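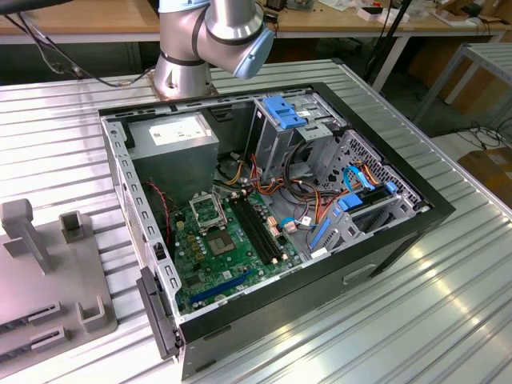 I've got a soft spot for old office towers. They turn up at garage sales and on the curb every August when the students move out, and most of them just need a clean, a bit more memory and a better processor to be perfectly good homework machines. Swapping the CPU is the part that scares people off, so let's go through it the way I do it at home.

First, unplug everything and hold the power button in for a few seconds to drain whatever's left. Lay the tower flat on its side with the open side up. I used to do this with the case standing (why, I don't know) and I dropped more screws into more power supplies than I care to admit.

The heatsink comes off next. Run the computer for a few minutes beforehand so the old paste softens, then shut down, unplug, undo the screws a little at a time in a criss-cross, and give the whole thing a gentle twist before you lift. If you yank straight up on a cold one, it can fight you the whole way.

Now the socket. Press the little lever down and out to the side, let it come up slowly, and swing the metal frame open. Lift the old chip straight up by its edges. Have a spot ready for it! I keep the plastic clamshell from the new one handy, because a bare chip always seems to wander off under the paperwork.

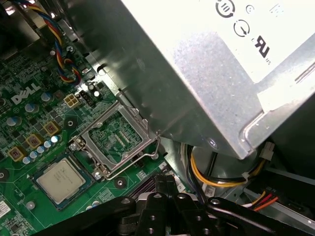
Please, please keep your fingers out of the socket. On boards like these the pins are down in there, they're finer than a hair, and one bent pin can mean a computer that won't start. No cloths, no cotton swabs, no blowing on it either. If there's dust, use a hand blower from well back.

Check your board's supported list before you spend a cent, too. A chip can fit the socket and still not be recognized until the BIOS is updated, and you'll want to do that update while the old processor is still in.

To fit the new one, match the notches on the chip to the tabs in the socket, match the small corner triangle, and lower it level. Don't push, don't slide. Close the frame and bring the lever back down. It'll feel stiff and may creak a bit — that's normal, and it still makes me wince every time.

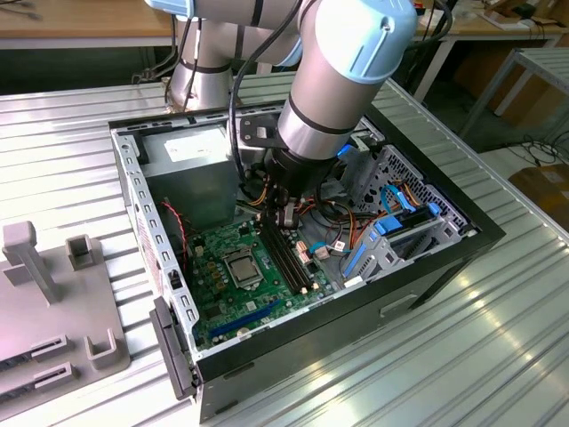 Memory is the easy bit after all that. Open the clips, line up the notch in the stick with the bump in the slot and press evenly on both ends until it clicks. If you're putting in 2 sticks, get a matched pair.

Then wipe the heatsink clean with isopropyl, put a pea of fresh paste in the middle of the chip, and tighten the screws in the same criss-cross order. Plug the fan back in. I've forgotten the fan. Go straight into the BIOS on the first start and look for the new processor's name, the right amount of memory and a sensible temperature before you put the side panel back on.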